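Gustetgate House — third floor walk, October
Fire, exits, electrical, trip hazards
Walked by: me. Comments after each section, add yours under mine. Keep it short pls.

OK = fine. FIX = needs doing. CHECK = couldn't tell, someone go back.

1. DOORS AND LOCKS

1.1 Stair doors close fully on their own — FIX. North one stops an inch short unless you push it. Same as last time.
1.2 Stair doors not propped — OK
1.3 Guest room doors self close — OK on the ones I tried. Room 338 slow but it latches.
1.4 Card locks open from inside without card — OK
1.5 Deadbolts turn free from inside — OK
1.6 Door viewer present, not painted over — CHECK. Couple look cloudy.
1.7 Master cards signed out and back in — FIX. Log has gaps, last page is half blank.

Comment: 1.7 is the one that bugs me. If the desk can't say who has a master during an alarm then the floor sweep is guesswork. New log sheet is on the clip board by the desk, use that one and throw out the old pad.
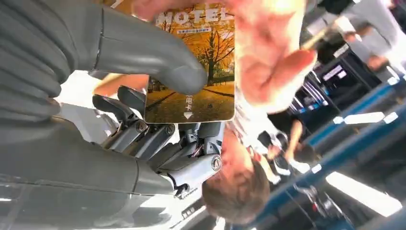 Tseng: The log gaps are from shift change, 3 pm mostly. Morning hands over the ring and both people think the other one wrote it down. Can we have one line per handover, not per card? I'd fill that in. Also the north stair door was adjusted in the summer and it drifted again, I think the closer is just worn out. Swap it.

Me: ok, one line per handover, fine. Closer goes on the parts order.

2. EXTINGUISHERS AND ALARMS

2.1 Extinguisher on bracket, not on floor — OK
2.2 Pin in, seal unbroken — OK
2.3 Gauge in green — FIX. Tag 3607 by the ice machine is at the bottom of green, call Jalleck before it drops out.
2.4 Monthly initials on tag — FIX. September missing on that same one.
2.5 Pull stations clear, nothing hung on them — OK
2.6 Smoke detector covers off — OK. Checked the paint job at the east end specialy, all caps are gone.
2.7 Horn and strobe test — not done today, booked with Jalleck
2.8 Sprinkler heads, nothing hanging off them — FIX. Hanger on the one in the linen room. Took it down, it will be back up by tomorrow unless there's a hook. Put up a hook.

Comment: on 2.4, please do not fill in September now. Leave it blank and initial October. A back-dated tag is worse than an empty one if the fire marshal looks at it.

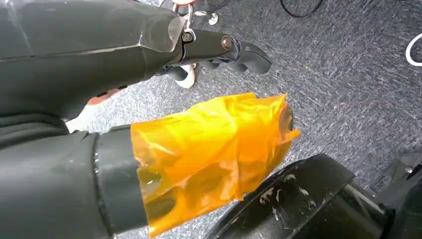
Also for 2.7, guests need a notice under the door the night before. Last test we had people in the parking lot in robes. The notice template says "brief tone" which it is not, change it to "loud alarm, several minutes" and put the start and end time on it. Front desk gets a copy, so does the kitchen.

3. FLOORS AND WALKWAYS

3.1 Corridor carpet flat, no lifted seams — FIX. Seam up outside the elevator, heel catches it.
3.2 Walkways clear to full width — FIX. Housekeeping carts both sides. One side only.
3.3 Meeting room floors clear of bags, shoes, cords — CHECK each time room is let
3.4 Mats lie flat, backing not curled — OK
3.5 Exit signs lit — OK
3.6 Emergency lights hold on test button — CHECK. Pressed and held for 2 seconds each, thats not a test. Someone do it properly. 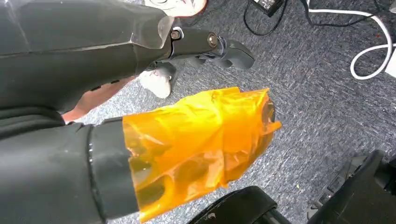
Floor level, section 3.

4. ELECTRICAL

4.1 No extension cords as permanent wiring — FIX. Almost 25 feet of orange cord behind the vending machine, been there since spring.
4.2 Power strips not plugged into each other — OK
4.3 Adapters not under cushions, bedding or rugs — OK where I looked
4.4 Outlet plates whole — FIX. Cracked one by the elevator, Drenell has the part.
4.5 Bathroom GFCI trips and resets — OK on the sample
4.6 Panel closet, clear space in front — FIX. Folding chairs stacked there AGAIN.
4.7 Panel labels readable — CHECK. Pencil, faded.

Comment: chairs move to the Ng room closet, I asked, there's space. Vending cord needs a real outlet so that's a quote from Drenell, don't just swap it for a shorter cord.
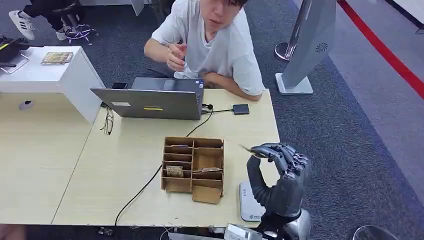
Obi: Drenell quoted that outlet once already, it's in the maintenance inbox under "vending". Price is probably stale but the drawing is good. On 4.7, I can relabel the panel if somebody flips breakers while I walk the rooms, takes a morning. Not during checkout.

Me: found the quote, thanks. Relabel after eleven then, I'll do the breakers.

Still open: 1.1, 1.6, 2.3, 2.7, 2.8 hook, 3.1, 3.6, 4.1, 4.4, 4.6, 4.7
Initial when done, dont delete the line.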